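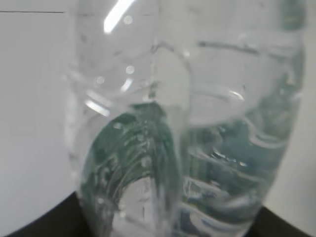
Left wrist or right wrist, the bottle looks much like this once you get close.

Two-arm pouring build, Lunilside shared workshop

jsutcliffe_bench
Carrying on from my October thread, which got locked. The job is the same: one arm picks up a water bottle and pours into a paper cup, the other arm looks after the cup. Both arms are bolted down now and both wrist cameras work. The trouble is at close range. Clear plastic, clear water, pale wall behind, and the depth reading jumps all over the place. Out of 82 grasp attempts so far 23 failed, nearly all of them at the last bit of the approach.

I've tried a lower exposure and a longer settling time before the fingers close. The lower exposure helped a bit. The settling time made no difference that I could measure.

Jolene

oldlathe
Stop using depth for the last bit. Find the bottle from the fixed camera, work out where it is on the table, and go there blind. A table is flat and a bottle is a cylinder. You don't need much more than that.

pisico_user
Disagree with oldlathe. Going in blind is fine until the bottle has been nudged, and then you knock it over with water in it. I run the Pisico controller at home and I'd keep the wrist view and track the label. Labels don't reflect the room at you.

jsutcliffe_bench
The label is what I'm leaning towards. It's dark green with white print, so it stands out well against the table. This is how the bench is laid out at present. 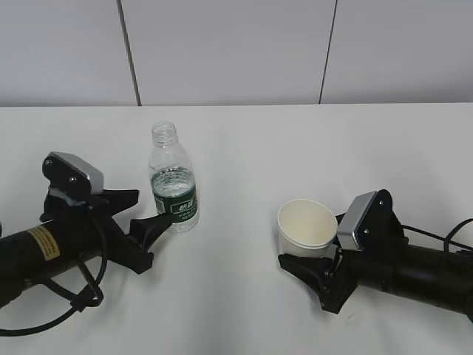
What are you powering the two arms from?
A separate supply for each arm, with the grounds tied together at the controller. I had both on one supply at first and the second arm dropped out whenever the first one moved quickly.

oldlathe
Fair enough on the supplies. I still think you're making work for yourself with the tracking. How thick are the finger pads?

jsutcliffe_bench
2 mm, cut from a sheet of Fendico rubber. Khadija Abdel Hamid cut them for me on the guillotine, and she has offcuts if anyone at Lunilside wants some.

On to the cups. A single paper cup squashes if the grip force is set for the bottle, so I keep two force settings and switch between them in the script. I also tried putting one cup inside another. 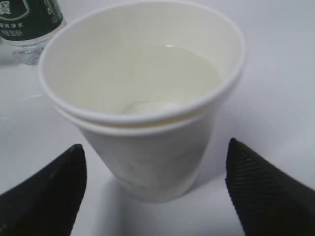
The doubled cup is a lot stiffer and I can use one force setting for everything. The drawback is height. The rim sits higher, so the pour position has to go up to match, and I forgot that the first time and caught the rim with the neck of the bottle. The script now asks how many cups are in the stack before it starts. Crude, but it works.

kham_lunilside
It's Khadija. I have plenty of the rubber left, top shelf by the bandsaw. I wouldn't double the cups myself. You end up testing something nobody would do in a kitchen. Lower the force and grip nearer the base, where the cup is narrower and stiffer.

pisico_user
Agree with Khadija. Does the arm know when to stop pouring?

jsutcliffe_bench
It goes by time at the moment — tip, hold, tip back. The hold was 8 seconds to begin with, far too long, and I've been bringing it down. The amount still changes with how full the bottle is. 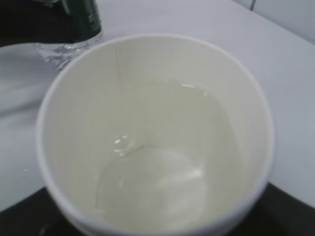 What I'd like is to judge the level from the wrist camera, but water in a white cup is hard to pick out. The glare moves with the arm and my edge finder follows that and ignores the waterline. A cheap load cell under the cup would be easier. There's an El-Sayed one in the parts drawer that I could wire in.

oldlathe
Load cell, every time. Weight doesn't care about glare.

pisico_user
It does care about a gripper resting on the cup, though. You'd have to let go before each reading.

jsutcliffe_bench
I can let go. The cup arm only needs to hold while the bottle is coming in. I'll go back to a single cup first, try gripping near the base, then fit the load cell, and post the numbers here.

kham_lunilside
Put a tray under it before you wire anything in.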